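How a Strategy Game Knows What You Can See

In many strategy games, most of the map is dark when you begin. Players call this the "fog of war." It hides the places your team has not yet visited, and it hides the other team as well.

The game Silter is a good one for learning how fog works. Its largest map is a grid 200 squares wide. Every unit on your team has a sight range, and that range is a number of squares. A foot scout in Silter can see 11 squares in every direction. A supply wagon can see only 2.

Each time a unit moves, the computer checks the squares near it. If a square is within range and no hill stands in the way, the computer marks it as "seen." The fog over that square is then removed from your screen.

What happens when the scout walks away? The square turns gray. You can still see the land, because land does not move, but you cannot see whether another team's units have arrived there. A gray square shows you what the game remembers. It may be out of date.

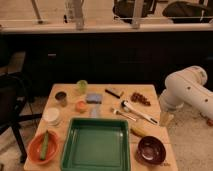
Hills make the work harder. To check for a hill, the computer draws a straight line from the scout to each square, then looks at the height of the land along that line. Eero Manninen, who wrote the fog rules for Silter, tested them on a small practice map named Prerstead, which has one tall ridge through the middle. A scout at the foot of the ridge sees very little. A scout at the top sees both sides.

Try it yourself. Draw a grid on paper and color in one hill. Place a coin on any square, and use a ruler to find which squares the coin can "see." Shade the rest with a pencil. Then move the coin one square and check again.

Words to know
Grid: a pattern of equal squares.
Unit: one piece that a player controls.
Range: how far something can reach or see.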